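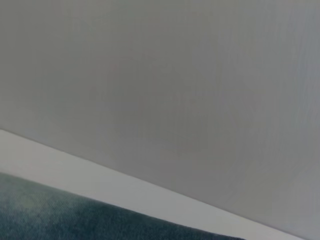

Galería de acabados: superficies, cantos y textiles
Serie Varach, enero de 2023

01. Plano gris mate, franja blanco roto y textil azul verdoso oscuro, de pelo visible. El gris es liso, sin marcas, con un veteado vertical muy tenue hacia la derecha. La franja clara refleja algo más que el plano.

Presentación

La galería reúne los encuentros entre superficie, canto y textil de la serie Varach, ordenados por tipo de junta. Se muestran detalles y no muebles completos; para vistas generales, consúltese la ficha de cada modelo. Los tonos en pantalla son orientativos. La selección definitiva debe hacerse sobre muestra física, con la iluminación del local de destino.

Las referencias siguen la nomenclatura de Tonda: primero el plano, después el canto y por último el textil. Cuando no hay textil, el tercer campo queda en blanco. Las piezas fuera de catálogo llevan la letra F al final.

Planos y cantos

02. Plano gris claro con canto del mismo tono. La junta se percibe solo con luz lateral. Acabado mate, referencia sin tercer campo.

03. Plano antracita con canto blanco roto. Es la combinación de mayor contraste de la serie; cualquier desviación en el encolado se aprecia a simple vista, por lo que la tolerancia admitida es menor que en las demás.

04. Plano blanco con canto gris. Inversión de la anterior. Se sirve con arista viva o con radio de 3 mm, a indicar en el pedido.

05. Esquina exterior con canto continuo. El radio se ejecuta en una sola pieza, sin corte en el vértice. No disponible en antracita.

06. Esquina interior, encuentro a inglete. Vista desde arriba, con la línea de junta centrada en la diagonal.

07. Canto con testa sin rematar, antes del repaso. Se incluye como referencia para montadores.

Textiles

08. Fieltro Kneath, tono pizarra. Pelo corto, sin dirección marcada. Espesor nominal de 3 mm.

09. Fieltro Kneath, tono arena. Misma base que el anterior. En este color las pisadas del pelo apenas alteran la lectura del tono.

10. Terciopelo Kneath, verde botella. Pelo direccional: los paños contiguos deben cortarse en el mismo sentido. El cambio de tono entre un lado y otro de la costura corresponde a un paño girado.

11. Moqueta de pelo corto Cluko, azul petróleo. Suministro en rollo. Admite corte recto contra canto sin remate adicional.

12. Moqueta Cluko, gris medio. Detalle del reverso, con el borde levantado en una esquina.

13. Comparación de tres textiles bajo la misma luz. De izquierda a derecha: fieltro, terciopelo, moqueta.

Encuentros entre plano y textil

14. Canto a ras de fieltro. La holgura se deja a cero y el pelo cubre la línea de contacto.

15. Canto volado sobre moqueta. Vuelo de 28 mm. La sombra que arroja forma parte del efecto y debe tenerse en cuenta al situar las luminarias.

16. Junta abierta entre plano y panel textil. Anchura constante en todo el recorrido, fondo pintado en negro.

17. Panel textil empotrado en plano blanco. Cajeado fresado, esquinas con radio. El textil queda por debajo del nivel del plano.

18. El mismo panel a contraluz. Se aprecian fibras sueltas en el perímetro, habituales en piezas recién cortadas; se retiran con cepillo blando.

Luz y lectura del color

19. Gris mate con luz fría. El tono vira ligeramente a azul y el grano fino se hace más visible.

20. Gris mate con luz cálida. El mismo plano, con el grano casi imperceptible.

21. Blanco roto junto a blanco puro. La diferencia resulta pequeña por separado y evidente en contacto. No se recomienda mezclar ambos en un mismo frente.

22. Azul petróleo con luz rasante. Las zonas donde el pelo recibe la luz se leen más grises.

Notas de mantenimiento

Planos: paño de microfibra húmedo y secado inmediato. No emplear abrasivos ni ceras; en los acabados mates dejan brillos que no se eliminan. Cantos: mismo tratamiento, con especial cuidado en la línea de junta. Textiles: aspirado a baja potencia, en el sentido del pelo. Las manchas se tratan desde el borde hacia el centro, con agua a temperatura ambiente y sin frotar.

Muestras

Las muestras se envían en formato de 100 × 100 mm, con canto en uno de los lados. El textil se remite aparte, sin montar. El plazo de preparación es de aproximadamente 3 semanas para las referencias de catálogo. Las piezas con letra F requieren consulta previa.

Las referencias 05 y 16 se revisaron en agosto; las muestras anteriores a esa revisión no son válidas para comprobar el radio ni la anchura de junta.

Ver también: Tonda, perfiles y remates | Kneath, carta de fieltros | Cluko, moqueta en rollo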